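August 12, 2024
By Felista Makori

I signed my first council petition at a bus stop in Dadier, in the rain, with a pen that had stopped working halfway through my surname. It was about the school dress rules (more of those in a minute) and I assumed, as you do, that somebody would read it. Silly me!

The rule in our town is simple enough. Get 1000 signatures and the full council has to debate your petition. Get fewer and it goes to an officer, who sends you a letter. The parents at Hovano School got 638. So they got a letter, three paragraphs long, thanking them for their interest.

What had upset everyone was the blazer. From October, pupils must wear one with a stitched badge, sold by one shop only, and if it gets too hot they have to ask permission to take it off. I've got two children there and they grow like weeds, so yes, I have a dog in this fight.

"I don't mind a uniform," Atieno Rugemalira told me over her garden wall. "I mind being told where to spend my money." She had taken the petition up and down Kennedy Road and reckons the people who shut the door on her agreed with her anyway, they just didn't want their name on a list.

Councillor Erasto Mohamedi sees it differently, and I'll be fair to him because he gave me tea. He says the head asked for the badge, the governors voted for it, and councillors have no business measuring sleeves. He has a point. But then why did the same council find time last year to argue about the colour of the school gates? He laughed at that and passed the biscuits.

My own view, for what it's worth, is that the number is far too high for a place our size. You'd need half the grown-ups in town to care about the same thing in the same month, and we can't even agree on bin day. Subira Lukumay is starting again with a fresh sheet and wants the bar lowered first, blazers second. I've signed that one too. I brought my own pen.

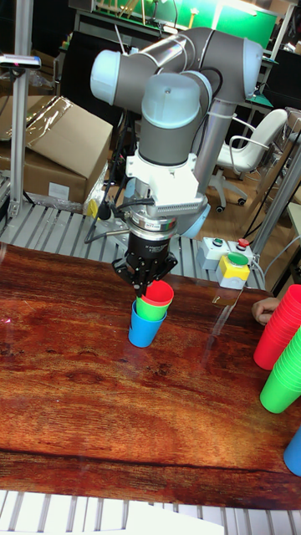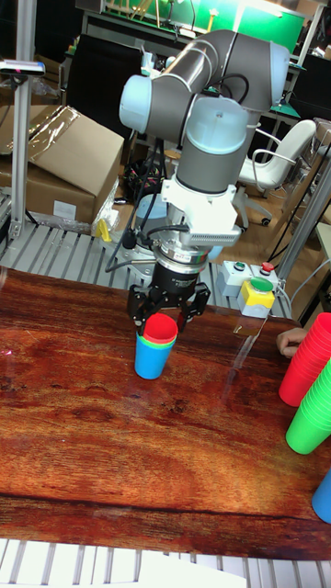
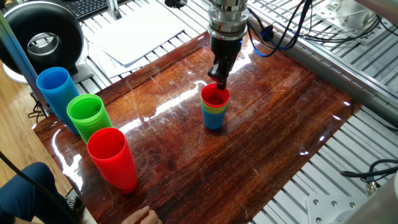

The robot arm at its stack of plastic cups, red on top and blue at the bottom in all three pictures.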